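Saturday, May 14, 2022

The spare bedroom has not hosted a guest since January, and the guests have stopped asking. There's still a bed in it, made up and everything. There is also Ostano, who is silver, humanoid, and wired to the ceiling like a very expensive houseplant, and who is learning to do the grocery shopping.

The store is a white cube shelf against the wall. The basket is red plastic and cost less than any single screw in the wrist. I put the fruit out, Ostano holds the basket, and we find out which line of my code was written after dinner.

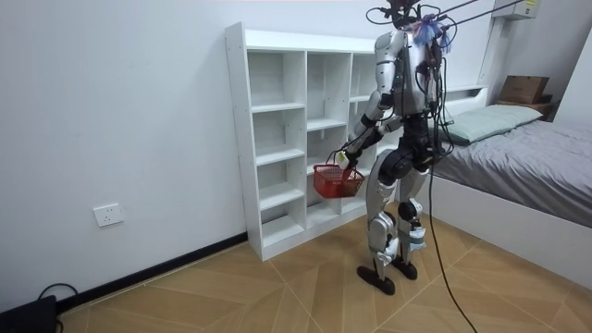 ## The arms

I've gone through 23 versions of the grasp routine. Version 9 was good. I know it was good because I deleted it.

The left arm has the easy job: hang on to the basket handle and keep still. The right arm does the shopping, and it runs on a planner I named Firkix, late one night, when all the decent names were taken. Firkix knows where the shelf is. It has strong opinions about where the dividers are, and some of them are correct.
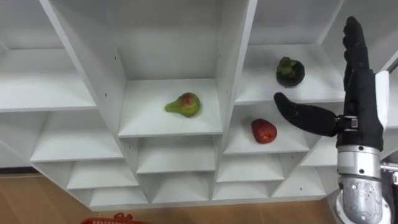
My original plan was to train on one kind of fruit, get it perfect, and move on like a responsible adult. I lasted a weekend. A pear on its side has a fat end and a skinny end, and a grip that suits one is no help with the other. Then there's the mangosteen, so dark that against a white shelf it ought to be the easiest thing in the room to find. Finding it is fine. The stiff green cap on top is where Firkix and I part ways.

## The numbers, such as they are

Each run gets 15 minutes, then I stop and let the motors rest. I also rest. My log file, Ung, is up to 400 lines, and a fair share of them say "why."

What has helped most is slowing the wrist down near the dividers. I resisted this for weeks because slow looks bad on video. So does punching a bookcase.

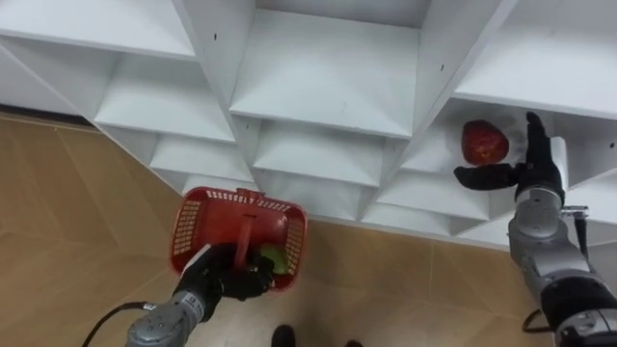

The other fix was dull: I stopped letting both arms plan at the same moment. Now the basket arm settles first and the shopping arm goes second, and the whole body sways a lot less. I'd like to claim I worked that out with math. I worked it out carrying real groceries up the steps at Plustavstead, the shared workshop across town, with my keys in my teeth.

Next up is the top row of cubbies, which means more reach and a longer cable. I've ordered the cable. The bed stays for now, mostly as somewhere to sit while the code compiles.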